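The crown came off in a bagel. Toasted, too, so there was some crunch to cover the moment, and I chewed on for a good few seconds before I understood that one of the seeds was mine and had cost me 700 dollars the last time around.

I rang Marchand Dental as soon as they opened. The woman at the desk asked if I was in pain. I said only socially. She said they could fit me in at 3:40 and to bring the crown, and was it intact. I'd rinsed it and put it in an egg cup, where it looked smug.

Took the 505 bus across town, tongue in the gap the whole way. A gap like that is the size of a parking garage if you ask the tongue. Nothing hurt except when I breathed in through my mouth, so I went past the river with my lips shut like a disapproving aunt.

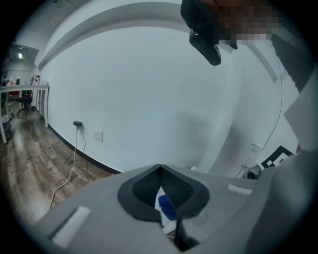
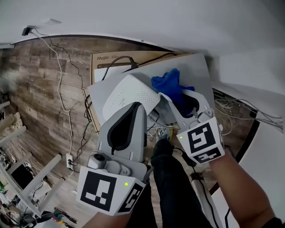
Page last changed: November, 9:14 p.m.

The waiting room has new chairs and the old magazines. I read half a piece on the ferry to Eltamora, which I'm fairly sure I read half of in the spring. Then the form. Have I had any changes to my health? Do I floss daily, weekly, or sometimes? I put "sometimes" and felt that was brave of me.

Dr. Skyrme (Elis, he says, but I can't call a man Elis while he's holding a mirror in my mouth) turned the crown over a few times and said it was in better shape than what it had been sitting on. There's decay under the edge. He could glue it back today for 80 dollars and it might last until Christmas, or it might last until the next bagel. The proper job is a new post and a new crown. The implant, if it comes to that, is 3000, and he said the number very gently, looking at the X-ray.

I went for the glue. He packed my cheek with cotton and told me about his kitchen remodel – the tile is late, the tile people blame the grout people – and I agreed with all of it in vowels. Twenty minutes, bite down, grind side to side, bite down again. It felt high. He took a bit off. It felt high again, and then I couldn't tell anymore and said it was perfect.

Soup for supper. Left side only. I have the estimate on the fridge under the Astholm magnet and keep going to get milk I don't need, so I can read it again. I'm to call by the end of the month. Also bought floss, mint, the waxed kind, and it's on the sink still in its wrapper.

Comments

toothless_in_moltar: Mine was a caramel. Glue lasted four years, so don't let him scare you.

Bren: Get the new crown. I waited and ended up with the implant and a payment plan.

gran_of_six: Open the floss dear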